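The bus from Plinmont let us off 14 minutes late, and I ran the rest of the way with my visitor sticker half stuck to my scarf. Open day at Vetar! I had been talking about it since breakfast, and my sister had stopped answering somewhere near the bridge.

Inside, people were wandering everywhere, between the desks, over the cables, and I squeezed through to the long table before anyone could give me a leaflet. Two arms, two trays. The left one had hold of a green cup and the right one was reaching into a green bowl, and I forgot I had a coat to take off.

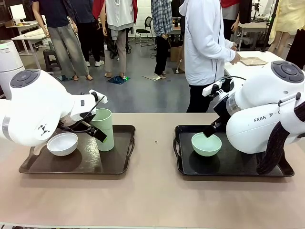

Wolfram Haberkorn said they should try it with soup in the bowl, then we'd see how clever it was. He said it rather loudly.

"Oh, let it learn the dishes first," I told him. I had waited tables for 8 years at the Benmoussa, and I remember my own first tray — everyone in the dining room remembers it too.

My sister had come up beside me by then. She didn't say anything for a while, and she had her phone out but wasn't looking at it.

"When's the next bus?" I asked her.

"There's one at 4," she said. "We could get the one after."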